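Skip to content | We use cookies to remember your basket and see which pages you read. Accept all / Manage choices

Filed under: Laundry & Utility > Baskets and Hampers > Reader Reviews

White lattice laundry basket with the woven-look rim
Reviewed by Stamatia Economou
February 3, 2021

I went through three laundry baskets last year, which is ridiculous for one person with an ordinary amount of washing. Two were those collapsible fabric things that fold in on themselves the moment you put a wet towel over the side, and the other was a Bultik one with rope handles that left fluff on absolutely everything. So in December I gave in and bought a plain plastic one from Clellow, the homeware shop in Bralbridge (the big one by the bus station, they've moved the baskets upstairs now, past the lamps).

It's white, with little holes all over the sides in a lattice pattern, and it has a brown rim round the top made to look woven. I wasn't sure about the rim in the shop. I thought it might look a bit cheap, but I've really warmed to it! It stops the whole thing looking like something you'd keep pegs in, and it's kind to your hands when you're lugging a full load up the stairs.

What I cared about most was the height. My machine is a front loader and the door hangs quite low when it's open, so a tall hamper is hopeless, you end up standing a foot away and flinging socks. With this one I can shove it right up underneath, and the bottom of the door only just clears the rim.
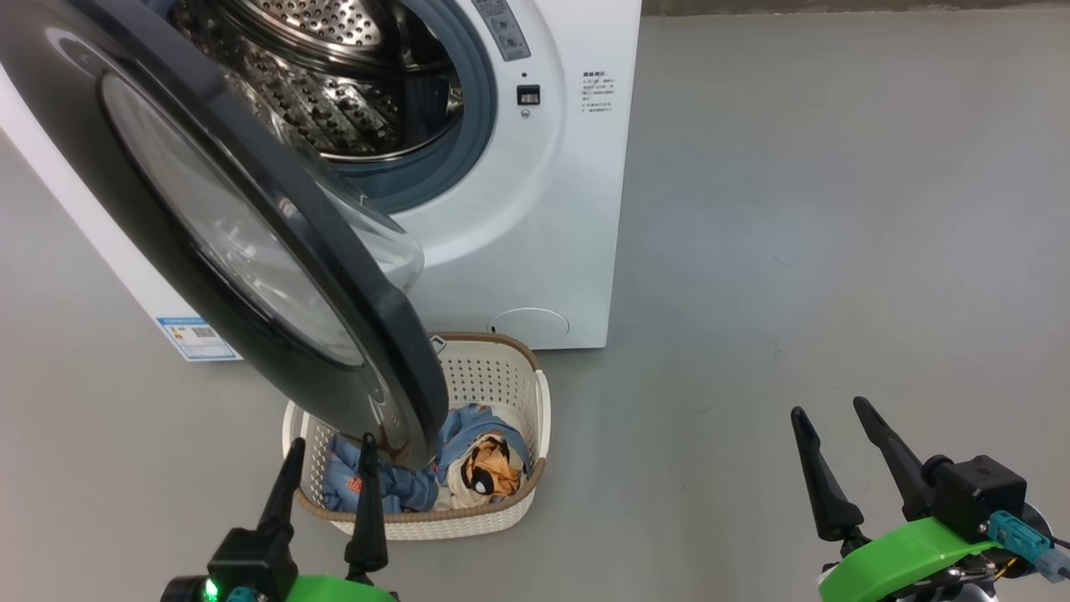
It'll take a full load of pyjamas and T-shirts without anything going over the side, though I wouldn't try it with a double duvet cover and towels together. I did, once, and spent the walk to the airing cupboard picking up flannels. Bedding goes in two trips now.

The holes are good for letting damp things breathe if you get distracted and leave them (I do, constantly). They're less good for dust. It gathers in the corners of the lattice and you need an old toothbrush to get it out, or you can stick the basket in the shower and blast it, which is my method.

My other grumble is that it doesn't fold or nest, so you need a permanent spot for it. Mine lives on top of the machine between washes. My sister has the Ertürk folding one, which goes flat behind a door, and I was jealous until I carried it full. It bends in the middle!

Would I buy it again? Yes, and I've already been back for a second to keep upstairs. They only had the white left, but that suited me fine.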